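Glaze test notes, batch 27

I switched the base recipe in November after the old frit went out of stock at Tollcombe. The replacement melts a little earlier, so the top hold came down to 10 minutes and the cooling ramp is now 210 degrees an hour until the kiln passes the crystal range. Tiles from the lower shelf still came out glossier than the ones above.

Linnea Kvam suggested the cause was the bung and had me leave it out for the first stage. That closed most of the gap.
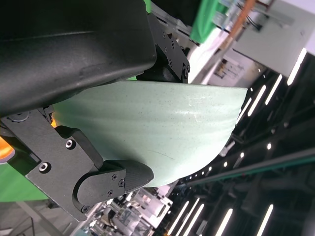
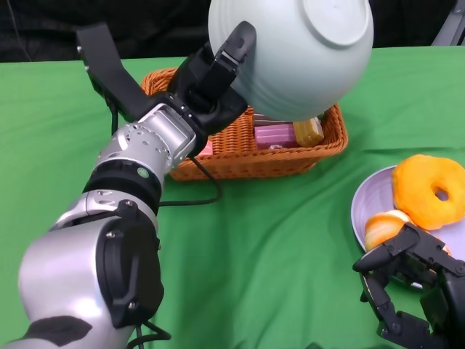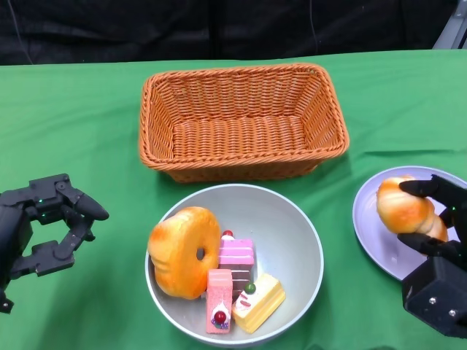 Crazing is the remaining problem. I add silica in steps of 2 percent and freeze each tile overnight before pouring boiling water on it. The third step passed on the white clay and failed on the buff. Dinesh Katiyar uses a low-expansion boron frit for the buff body, and I have a small bag of it on order. Until it arrives I am keeping the buff tiles unglazed and logging their absorption after a two-hour boil.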